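4. Demonstration of the Disassembly Cell During the Open Day

4.1 Setting and Purpose

The Skenstead laboratory opened its handling hall to outside guests on Monday, July 8, 2019. Members of the partner project Triltix attended, together with staff from two recycling firms in the Purkport area and a number of local students. In all, 276 people registered. The visit had two aims. The first was to show the public what automated work on used office computers looks like at its present stage. The second was to collect the remarks of people who take such computers apart by hand every day, and who are rarely heard in the literature.

Guests were admitted to the cell in groups of 17. Each group received a short safety talk, watched the arm at work, and was then invited to put questions to the operators. The arm ran at reduced speed throughout the day. Visitors followed the work on a screen fed by the wrist camera, which gave them the same close view used by the operators. Small connectors were of particular interest to the recycling staff, as these parts take up much of their own working time.

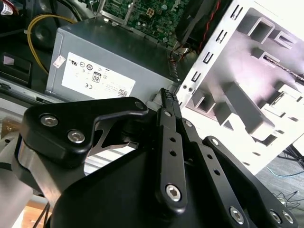

4.2 Work at the Processor Socket

The second station dealt with the processor socket. The gripper was brought up to the motherboard with the graphics card still in its slot, a condition often met in machines returned from offices. Space around the socket is limited in such a case, and the approach path must be chosen with care. The retention lever and the load plate call for different motions, and the operators explained each before moving the arm.

Several guests asked why the fingers had been made so narrow. Rigoberto Trujillo, who led the station, replied that wide fingers had been tried in October of the previous year and had touched neighboring parts too often. The present shape is a compromise between reach and stiffness, and it remains open to change.
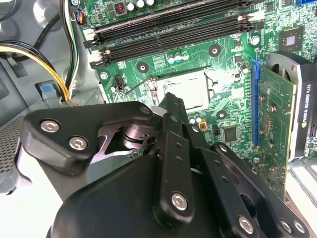

Why is a processor harder to handle than a larger part such as a drive?

A processor is thin and must be held by its edges. A small error in angle can bend a contact or damage the socket, while a drive has flat sides and will tolerate a rough grip.

4.3 Transfer to the Fixture

Parts handled in the demonstration are assigned to places on a fixture panel. The panel used on the open day was designed by the Mkhize workshop, which supplied it in light gray. Its holders differ in size and angle so that grasps may be tested under more than one condition. Figure 7 shows a processor held in the gripper in front of the panel.

The fixture drew more comment than had been expected. Two visitors from the recycling firms noted that a worker at a bench turns a part in the hand without thinking, and they asked whether the holders might be used to let the arm change its grip. This suggestion has been added to the work plan.

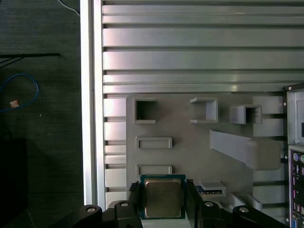
Figure 7. Processor held between the gripper fingers, with the fixture panel behind.

4.4 Grasp Angle and Visitor Remarks

The angle at which the processor sits between the fingers was discussed with nearly every group. A level grasp is preferred for placing, but a tilted one is common in practice, and the control software must be able to work from either. The operators made no attempt to hide this from the guests. When a grasp was judged unsuitable, the arm was stopped, the reason was stated aloud, and the motion was begun again. 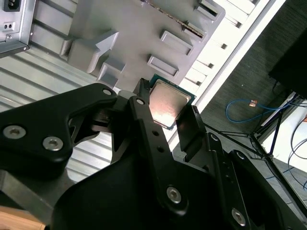 Written remarks were received from 70 visitors. Most concerned speed, which was thought low for industrial use. Others asked about the cost of the gripper, the noise of the cell, and the effect of such systems on jobs at small firms. The question of jobs was answered by Triltix staff in a separate session, and their replies are not reported in this paper.

Trujillo and the operators reviewed the remarks in the week after the event. The reduced speed had been set for the safety of guests, and the printed handout should have said so. A revised handout has been prepared for the next open day, with a plain drawing of the gripper and a short list of terms. The recycling firms have also agreed to lend used computers of mixed age for the trials described in Section 5.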